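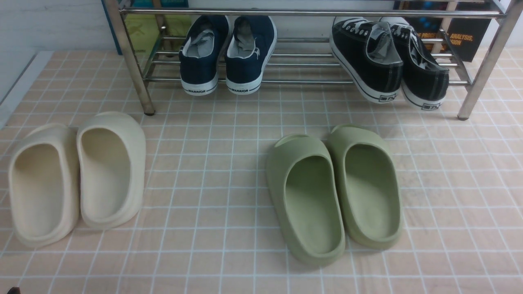 Slides and sneakers on the pink tiles

Blog > Everyday Stuff > Walking

Print this page | E-mail this page

So I've been walking to work for five weeks now, and I have become one of those people who talks about it at parties. Sorry! It started when the bus from Oltden got moved to a time that suits no human being, and I thought, well, I have legs.

The route goes down past the Bech bakery (dangerous), over the footbridge and along the canal to Terkden. I leave the house at twenty to eight and I'm at my desk before 9, usually with a cinnamon bun that I swore I wouldn't buy. 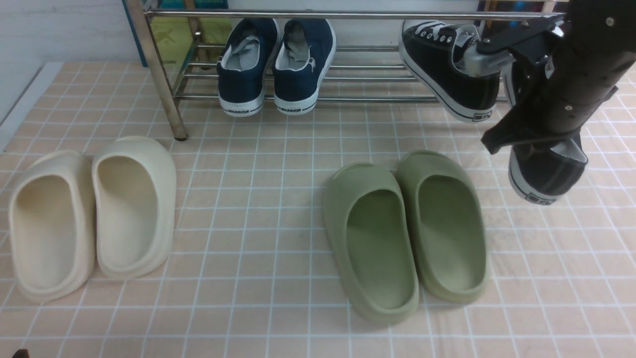 Page last changed: Sep 18, 2023

The first week was awful. I had a blister the size of a coin and I was grumpy with everybody. Then my neighbor Arnar Blöndal told me to slow down and quit treating it like a race, and that fixed most of it – I get there five minutes later and much less sweaty.

What I love most is the canal bit. There's a heron that stands by the lock looking furious, and a man on a houseboat who plays the accordion pretty badly with his door open. You don't get that on the 409!

I did try listening to podcasts but gave up after two mornings. I'd rather hear the accordion.

Next thing to sort out is a proper raincoat before October. My sister swears by her Plellico one, but it's yellow and I look terrible in yellow. If you know a good one in green, leave me a comment.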